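Kitchen walk-through checklist, Gill Street rental, October 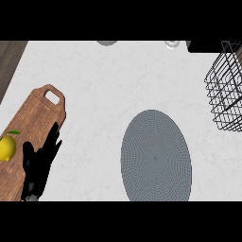 Smoke alarm first, always. I held the test button until my ears rang, and the one by the stove is fine. Moving on to prep surfaces – I like a pale counter with thin grey veining like this one, crumbs have nowhere to hide, and a wooden cutting board lying out reminds me to ask guests for a separate one for raw meat.

Outlets by the sink: OK. Both trip when tested and reset with a good push.

Extinguisher: OK, needle in the green. I'd still move it closer to the door, it's a stretch for me and I'm not short!

Under the sink: REDO. Slow drip at the shutoff valve. Reiko Maruyama has the wrench and says she'll get to it before the next guests.

Hot water: 100 degrees at the tap after a minute. A bit cool for greasy pans, so I nudged the heater up and will check again at 4 pm.

Stove knobs: OK, though the back left one is stiff.

Window latch: sticks. Wiggle it.

Fridge seal: passed the dollar bill test on all sides.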